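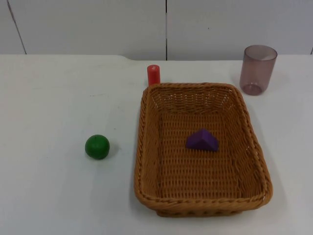
# Clirkgate tabletop cell - setup and upkeep

3 min read

This card covers the fixed-camera cell used for the Clirkgate pick and place recordings. It is for whoever sets up the table or swaps parts between sessions. Episode format is in a separate file.

Last revised: 2018-04-16

## Contents

- 602 episodes, of which 157 were recorded after the August refit
- object set: wicker basket, green ball, red cylinder, purple block, mauve cup
- white table, white panel wall

## Before a session

1. Home the arm with the table clear.
2. Wipe the table. Smudges are tolerated, crumbs are not.
3. Place the basket first, then the small objects.
4. Open and close the gripper 10 times at low speed. Stop if either side lags.
5. Check the camera view against the stored reference.

## Cable and gripper

The cable leaves the side of the arm in a free loop. Leave the slack in - a tight cable pulls on the connector when the wrist turns. At low poses the loop hangs near the far rim of the basket, with the fingers close to the table beside the ball.
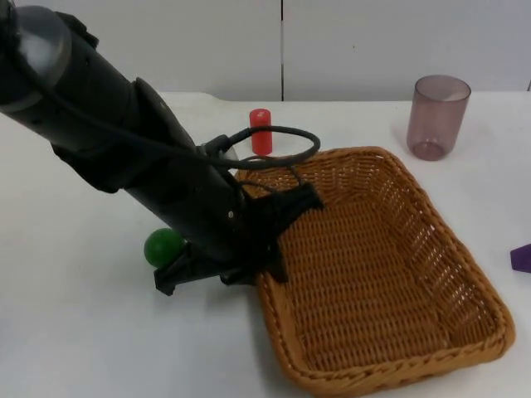 Does the camera need recalibrating after a finger swap?

Only if the mount was touched. A finger swap changes the tool offset, so re-run the offset routine and leave the camera file alone.

## Upkeep

Check the finger screws every 7 sessions. Replace fingers in pairs. Log each swap with the episode number, or the offsets can't be traced later.

We use cookies to remember your settings. Accept | Decline

## Comments (3)

**urholm_lab:** Which offset file goes with the pre-refit episodes?

**beresow:** The old one, in the archive folder. Don't mix them.

**urholm_lab:** Found it, thanks. The link in the index is dead.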